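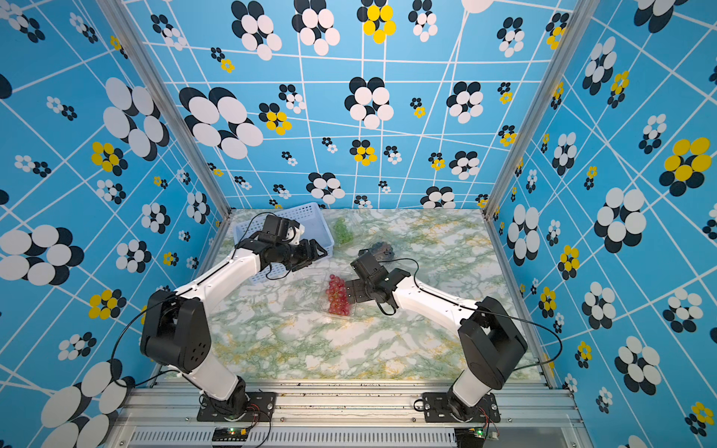

Hello Maureen,

You asked for something shorter than the April report, so I'll try, but you know what I'm like once I get going.

First the money. Of the 3,333 you released to us for the Berier trial, the two-arm kit took most of it, and what's left will cover spare gripper fingers and a second set of wall panels. Kiprono has the receipts and will send them on separately (he's promised!).

The kit itself I like a lot more than I thought I would. The arms came from Ostermann in two boxes, the mounting plates went on to the rail without any fuss, and we were moving things about the same afternoon. The manual is the weak spot. The cable routing page shows an older wrist, so Urho and I ended up phoning their support line, where a very patient man called Reinhold Kuhlmann talked us through it and then emailed a corrected drawing – full marks to him.

We've been on fruit since we finished with the boxed goods. Grapes are horrible to pick up and that's exactly why Mallitley want them tested: a bunch sags, it rolls, and the stalk is never where you'd like it. The job is to get bunches in and out of clamshells and baskets, green, red and black, with one arm steadying and the other lifting. We planned 300 runs and have 60 still to do. I'd call the results decent on the red and patchy on the green, and I'd rather not put a percentage on it until Mwanahawa has been through the logs.

Niggles so far: the fingers want a softer tip, the cable loops need more slack than Ostermann suggest, and the rail collects crumbs like a toaster. Clear plastic lids still confuse the software now and then. Urho thinks better lighting will sort that, I'm less sure.

Would I buy it again? Yes, for a bench this size. For the packing line at Mallitley I'd want to see the bigger model first, and Reinhold has offered us one on loan for 30 days. Could you let me know if you're happy for us to say yes? There's no hire charge, only carriage.

Lulludon Handling Trials | Progress report, December 2023 | Contact us | Back to top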